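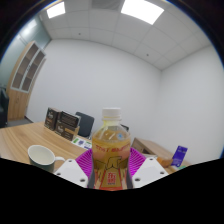
Sullow Table Things

A catalogue of what ends up on a meeting table: the bottled tea, the mugs, the coasters, the boxes waiting to be opened and the leaflets that came with something. It started as a list of cold teas and grew, and we're very fond of it.

What's in it

260 entries in plain text, one file each. 200 are for table things in general (cups, coasters, packaging, printed paper, cable grommets) and 60 are for bottled tea, which has a folder of its own. I love the tea folder. Labels are a joy to write up once you slow down: bands of lettering, little gold emblems, oranges sliding into peach and red, and behind it all the colour of the drink itself.

Folders

tea: bottled tea, sorted by the colour of the drink (pale, amber, dark)
mugs: anything with a handle
flat: coasters, leaflets, pamphlets, notepads
boxes: product boxes, open or shut
table: the table top and whatever is fitted into it

Fields in each entry

name: everyday name, lower case, no brand
colour: main colour first, then any others
material: leave blank if you can't tell
label: colours and layout of any printing
neighbours: other things on the same table
note: free text, up to 300 characters

A sample from the tea folder

name: bottle of tea
colour: amber-yellow, white cap
material: clear plastic
label: red lettering along the top, gold emblem lower down, red characters near the bottom
neighbours: green mug, red coaster, dark boxes, pamphlet
note: ribbed screw cap. Lovely against light wood!

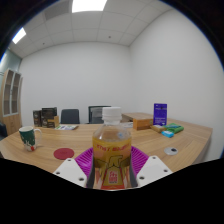 Should a mug and its coaster share an entry?

Give them one each, even when the mug is standing on the coaster, and list each under the other's neighbours. A round red coaster lying by itself is a perfectly good entry too.

Naming colours

Use words you'd say out loud. Amber, honey and peach are fine, and so is grey-green. Þórey Bech keeps the colour list and is happy to add to it (she let me have "mushroom" in September, and I'm still pleased). If two people see the same mug differently, put both colours in and carry on.

Known gaps

Most of the tables are light wood, so dark ones are thin on the ground. Glass bottles are rare. Lettering in scripts the cataloguer couldn't read is recorded by colour and position only, and we'd be delighted to have help with that from anyone who reads Chinese. Boxes are entered by their outsides, so don't expect to learn what was in them.

Changes

Latest: split "paper" into leaflets and pamphlets. Grímur Hallgrímsson fixed the sorting in the boxes folder.
Before that: added the neighbours field, suggested by Waltraud Engelhardt.

Sending corrections

Change the file, put your name at the foot of the note and send it to Hjalti Ravn, who merges everything on Friday.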